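Jusby Furniture Support
Ticket category: Tables and worktops
Product: Amia table, rectangular, medium brown wood-grain top
Subject: Marking tape lifting from table top
Opened: Apr 5, 2019
Status: Closed

Customer wrote:

We have had the Amia table since December and use it as a work table. There is a rectangle marked out on the top in thin light grey tape (Horkar marking tape, the ordinary sort, not the cloth one). The tape will not stay down. The long line across the far side holds fairly well but the side lines start coming up at the front end after a day or two, and once an end is up it collects dust and will not go back. We press it down, it stays for the afternoon, and next morning it is up again.

We have been through two rolls. Is there something on the surface of the table that stops tape from sticking? Also, is it safe to leave tape on it long term? We don't want marks when it comes off.

Support reply:

Thank you for getting in touch. The Amia top leaves us with a thin wax finish, and tape does not hold well on wax. It wears off in the places that get used most, so one line may stick while another won't. Before we suggest anything, please let us know:

What do you clean the top with, and how often?
Is the table near a radiator or a window?
Does anything rub over the ends of the tape?

Customer wrote:

Cleaned most evenings with Böttcher surface spray and a cloth. No radiator. The window is on the other side of the room and the blind is usually down.

Yes to the last one. There are cables that go over the front of the table and they shift about a bit during the day. I had not connected that with the tape but it is the front ends that lift, so it may be part of it.

Support reply:

The spray is the more likely cause. It contains a polish, and every clean puts a little back on the surface and along the edge of the tape. Please try the following.

Remove all the tape. Pull it back low and slowly, along the grain where you can. If it leaves glue behind, rub it off with a soft cloth and a little white spirit. Try a patch under the table first.

Wash the marked area with warm water and a drop of washing-up liquid. Go over it again with clean water and dry it.

Leave it for 90 minutes before putting any tape down. The wood-grain top feels dry long before it is.

Lay the tape without stretching it. Stretched tape creeps back and lifts at the ends - this is the usual reason for trouble on long lines. Rub it down firmly with the back of a spoon.

Stop using the spray inside the outline. A damp cloth is enough.

On your other question, the finish is fine with tape for around 9 weeks at a time. After that we suggest renewing it, or the top may show a paler line where it was covered.

Customer wrote:

Did all this. Some glue was left from the first roll and took two goes with the white spirit. No mark on the wood that I can find. Relaid the lines, far one first and then the sides, and moved the cables so they don't drag over the tape ends as much. Will report back.

Customer wrote:

Two weeks on and the tape is still flat, front ends included. The power strip stays at the far left of the table and we clean round it. Happy for this to be closed. Photo attached.
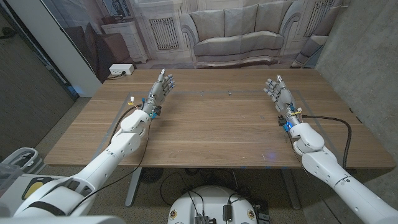

Page 2 of 2

Support note: Closed at the customer's request. Tape outline to be renewed by the customer when due. No fault found with the table top, no parts sent. To reopen this ticket, reply to the last message and keep the subject line as it is.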